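Small things by the door: how I stopped losing them

In my old apartment in Unberg we had a big closet near the entrance and everything went in there. Now the entrance is narrow and for the first months I was searching for something every morning. I write down what has helped, maybe it will be useful for somebody with the same kind of hallway.

Empty the pockets in one place

Choose one place and do not change it. For me it is the table on the left when I come in. My neighbor Viola Parisi uses a windowsill and it works for her just as well. The important point is that it is on your way, before you sit down. If you must walk to another room, you will not do it when you are tired.

Cups with a broken rim

I do not like to throw away a cup only for the rim. You cannot drink from it anymore, but it can stand on the table and hold a wallet upright, so the wallet is not lying under the mail. Smooth the sharp places with fine sandpaper under running water, slowly, and wear gloves. If children live with you, please use a whole cup.

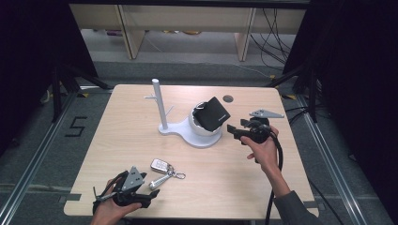
Keys

Keep only the keys you use in the week. I had 4 keys on my ring that opened nothing, two of them still from Unberg. The others can go in an envelope with the name of the lock written on it. For the car key, write the battery type on the same envelope, and you will not stand in the shop guessing.

Letters and receipts

Open the mail standing up, next to the paper bin. What must be paid goes in a folder, what must be answered goes on top of the folder. Receipts I keep until March and then I look through them once. Thin receipts lose their print in the sun, so a drawer is better than a tray near the window.

Wet umbrellas

A deep flower pot without a hole is good enough. Put a folded old towel on the bottom and change it when it begins to smell. Open the umbrella in the bathtub for the night if it was heavy rain.

Ermira Babić
Thursday, May 4, 2023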